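# How Do Actors Remember All Those Words?

Have you ever sat in a theatre and wondered how the people on the stage know what to say next?

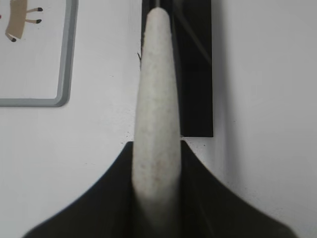

A long play can have thousands of words in it, and a big part might have 674 lines for one actor to learn. That sounds like a dreadful lot of homework, doesn't it? But actors hardly ever start by learning the words off by heart. First they sit in a circle and read the whole play aloud, stopping to ask what each person in the story wants. After that they get up and move about, often with a prop or two, and the moving helps the words to stick. Think of something long and white held upright, as it is in the picture — in a play it might be a candle in one story and a magic wand in the next! If you always lift your wand when you say "Open, door!", your arm will soon start reminding your mouth.

## What if somebody forgets?

It happens to everyone, even grown-ups who have been acting for 38 years. Many theatres have a helper called a prompter, who sits at the side with the script and whispers the missing words. At the little Mirnitz Theatre the prompter has a special stool behind the curtain, and children who visit are allowed to try it (it's rather wobbly, so hold on).

## Have a go yourself

Choose a poem or a bit of a story with 5 lines in it. Read it aloud 3 times, nice and slowly, and make up a movement for each line. Then put the paper down and see how far you get. If you get stuck, ask a friend to be your prompter — and then swap places, so that you can do the whispering.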